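그리퍼 비교 시험 전 안전 점검표 (의견란 포함)

점검일: 2025년 3월 2일
대상: Ustis 평행 그리퍼, Itness 평행 그리퍼
제어기: Csonka
시험 내용: 바구니와 통 사이 천 옮기기
판정 표기: 적합 / 조건부 / 부적합

1. 전원 및 비상정지

1-1. 비상정지 버튼을 누르면 팔과 그리퍼가 함께 멈추는가
판정: 조건부
의견: Ustis는 함께 멈춘다. Itness는 팔이 멈춘 뒤에도 손가락이 닫히던 동작을 끝까지 마친다. Csonka 쪽 출력 설정을 바꾸고 다시 확인할 것. 그전까지 Itness는 저속으로만 운전한다.

1-2. 비상정지 해제 후 자동으로 재기동하지 않는가
판정: 적합
의견: 두 대 모두 수동 리셋이 필요하다.

1-3. 전원 차단 시 파지 상태가 유지되는가
판정: 적합
의견: 천만 가지고 확인했다. 무게가 있는 물체는 이번 점검 범위가 아니다.

2. 그리퍼 장착부

2-1. 플랜지 볼트 4개의 조임 표시선이 맞는가
판정: 적합
의견: Itness는 어댑터 판이 한 장 더 들어간다. 어댑터 볼트에는 표시선이 없어서 새로 그었다.

2-2. 손가락 끝에 깨짐이나 날카로운 부분이 없는가
판정: 조건부
의견: Itness 왼쪽 손가락 안쪽에 거스러미가 있어 사포로 다듬었다. 천 올이 걸리는지 매회 시작 전에 손으로 만져 볼 것. 전원을 내린 상태에서 한다.

2-3. 손가락을 완전히 열고 닫을 때 배선이 당기지 않는가
판정: 적합
의견: Ustis 배선은 손목을 끝까지 돌리면 여유가 2cm밖에 남지 않는다. 회전 제한값을 지우지 말 것.

3. 손목 카메라

3-1. 브래킷이 흔들리지 않는가
판정: 적합
의견: 없음.

3-2. 양쪽 손가락 끝이 모두 화면에 들어오는가
판정: 적합
의견: Gekico 브래킷으로 바꾼 다음부터 각도를 다시 맞출 필요가 없었다. 그리퍼를 교체하면 다시 확인한다.

3-3. 초점 및 노출
판정: 조건부
의견: 손가락 윤곽은 쓸 만하지만 작업대 위 물건은 흐리다. 나무 상판에 조명이 비쳐 하얗게 뜨는 부분도 있다. 조명 위치를 옮기고 나서 두 그리퍼를 같은 조건으로 다시 찍는다. 조건이 다른 영상끼리 비교하지 않는다.

4. 작업대와 용기

4-1. 용기 위치가 두 그리퍼에서 동일한가
판정: 부적합
의견: 바닥 표시 테이프가 없어 시험할 때마다 조금씩 틀어진다. 모서리 위치를 표시한 뒤 재점검.

4-2. 손가락이 용기 테두리에 닿지 않고 내려가는가
판정: 조건부
의견: 초록 바구니에 줄무늬 천을 넣고 손가락을 벌린 채 접근하는 자세에서 본다. 노란 통이 바구니 테두리에 바로 붙어 있으면 그쪽으로 벗어날 여유가 적다. 하강 속도를 낮추고, 테두리에 닿으면 바로 중지한다.

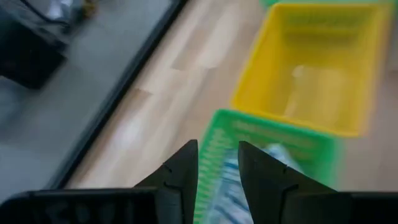 용기 간격을 미리 벌려 놓으면 Itness에만 유리해지는 것 아니냐는 질문이 점검 중에 나왔다. Itness는 손가락이 크게 벌어져 테두리에 먼저 걸리는데, 간격을 넓히면 그 약점이 결과에 안 나타난다는 것이다. 붙인 배치와 띄운 배치를 따로 돌리고 표도 나누자고 했다.

조치: 받아들임. 배치마다 그리퍼별로 6회씩 실시하고 접촉 횟수를 별도 칸에 적는다.

4-3. 작업 반경 안에 사람 손이 들어갈 일이 없는가
판정: 조건부
의견: 천을 다시 넣을 때 손이 들어간다. 일시정지로는 부족하고 서보를 끈 다음 넣는다.

5. 재점검 항목

1-1 Itness 정지 동작
3-3 조명
4-1 위치 표시

위 3건이 적합으로 바뀌기 전에는 연속 운전을 하지 않는다. 단발 운전은 비상정지 버튼 옆에 한 명이 있을 때만 가능.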